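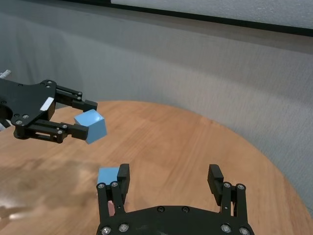 The banner that the people of Drusov carried over the river in September was made from 261 bed sheets. It took 30 evenings to sew, and when it was finished there was no room in the town big enough to open it. "We saw it whole for the first time on the bridge, the same as everyone else," says Vsevolod Skoryk. "One letter was upside down. An N, so it did not matter."

Skoryk is the organizer of the protest against the new parking garage on the bank of the Yilma. The town council gave the land to the company Drolleo on a long lease, and the council will vote on the building permit early next year. He is a teacher of geography, and before this autumn he had never asked for permission to hold a public meeting. I met him in the school after his lessons, and we spoke for almost two hours.

My first question was why he had chosen a banner, when most people would begin with a petition.

"We had a petition," he answered. "It is in a drawer in the town hall. I have a receipt for it, with a stamp. I went three times to ask what happens next, and each time a very polite woman told me that it is being considered. A petition is a thing you can put in a drawer. So we discussed what does not fit."

The idea of the sheets came from his neighbors in the apartment building on the left bank. People brought old ones, some with flowers, some with the name of a hospital printed in the corner. The sewing was done in kitchens, in strips, and the strips were carried to the gym of the school in Plitton, where they were joined in pairs. The text was a subject of long arguments. In the end it said only THE BANK IS NOT A PARKING LOT, and the word "bank" caused some confusion, as two journalists from outside the town called to ask which bank it was.

I asked if he had expected so many people. The police in their report gave the number 300. Skoryk does not argue with it, and he seems a little tired of the question.

"Afterward everybody wants to talk about the number. One side says it is small, the other side says the police cannot count. Drusov is not a capital. When people stand on both sides of the bridge with a banner, and the drivers stop and get out of their cars to read it, I don't need a bigger number."

The drivers did not all get out to read. There was a line of cars as far as the brewery, and several people shouted. One man later wrote to the local paper that he had missed his train to his sister's birthday. Skoryk called him and apologized, and they had a long conversation. "He still thinks the garage is a good idea. He has nowhere to leave his car, and I believe him. I told him, then let us talk about where a garage should be. Behind the station there is land that belongs to the town, with nothing on it but old rails. He said that he had never heard about it. Of course he had not — it was in the appendix."

The appendix is something he returns to often. The study which the council ordered compared several places for the garage, and the place behind the station received a better mark for traffic than the riverbank. Skoryk found this on page 2 of the last appendix. He has the page in his bag, in a plastic cover, and he put it on the table between us without my asking.

Drolleo has answered the protest with a letter to all households. It promises trees on the roof and a public path along the water. I asked what he thinks about the trees.

"I like trees. We have trees there now," he said. "They are willows, quite old, and the children climb on them. The path is there too."

He is more careful when the talk comes to the mayor. Some of the younger people in the group wanted to make a large doll of him and float it down the Yilma. Skoryk was against it, and the matter was put to a vote, which he won only narrowly. "I taught his daughter," he says. "She is a good student, and she walks home over that bridge. And also, if we make a doll, the newspapers write about the doll. They write whether it is funny or offensive. Then the mayor is the story, and he can be offended for a month." Two members left the group after the vote. One of them has since come back.

Since then there have been no marches. With the present rules on gatherings it is not possible, and the group meets by computer, with what he calls mixed results. The banner lies folded in four parts in four different apartments. One part got damp and had to be dried over a stair rail, to the displeasure of the people on the third floor.

And if the council votes yes? He thought about it for some time. "Then we will read the permit. It will certainly have an appendix."

The next open session of the council is on 8 December 2020. Questions from residents must be sent in writing before noon, and Skoryk has already sent his.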